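From: Mesfin Yimer
Date: July 21, 2024
Subject: Re: Jonham gripper kit, worth it?

Naledi Shabalala wrote:
> Anyone running the Jonham two-finger kit on food
> tasks? Quote is 1,078 with the arm mount. Does it
> cope with thin stuff?

Had ours since March. Mount is solid, docs are poor, teh cables need tying back. We run it on the sandwich job — bread, lettuce, bacon, cheese, clear bins either side of a plate.
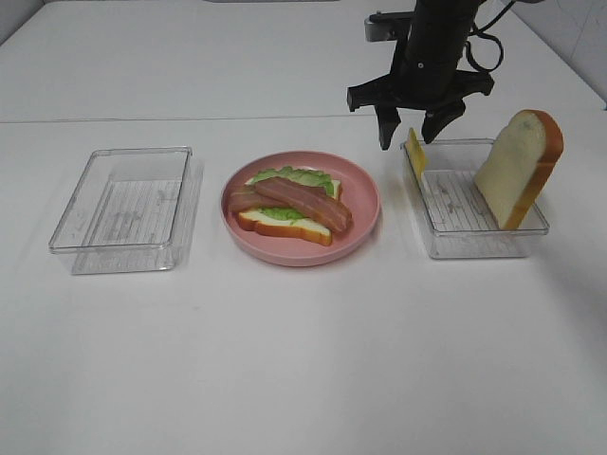 Thin slices are the weak spot, so budget for the softer fingertips. Sestholm will do the older kit for 800 if you ask Junhao. Wouldnt bother with the 5 year cover.

Mesfin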